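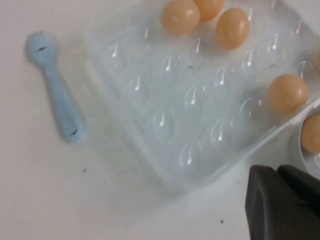

Photo: Lasatent / Tilura bench guide, rev. 7 Nov 2023

Section 2 — Handling fragile items: bench rules

Applies to all Tilura cells, Meredith site included. Read before first run of the shift.

1. Wipe bench. Plain white top only, no mats or paper towel.
2. Check finger pads for grit. Grit = cracked shells.
3. Set egg tray down flat, lid open. Don't tape it.
4. Other items go beside the tray, never on it. Leave a gap, even a narrow one.
5. Arm speed to 75 mm/s or lower. Do not overide from the pendant.
6. Guard closed, hands out, then start.

CAUTION: E-stop within reach of the operator at all times. A cracked egg is not an emergency — a hand inside the guard is.

Note: max 8 attempts per item, then stop and log it. Same limit for spoons and other light plastic.

2.1 Checking the wrist view

Do this after any camera or pad change. Arm still, drives held.

1. Open the live view. Gripper should show lower right, both fingers.
2. Fingers missing or in a differnt corner — mount has shifted. Redo the Gradlow bracket alignment.
3. Look for specks. If they stay put when the arm is jogged, clean the lens.

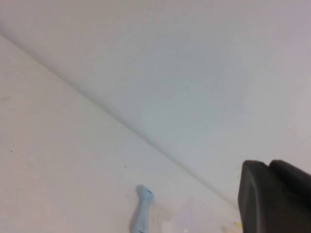
Fig. 2. Wrist view, gripper lower right, light blue item near bottom center.

Specks that move with the bench are dirt on the bench. Wipe, recheck.

CAUTION: Never clean lens with drives on. Lock out first, see August bulletin.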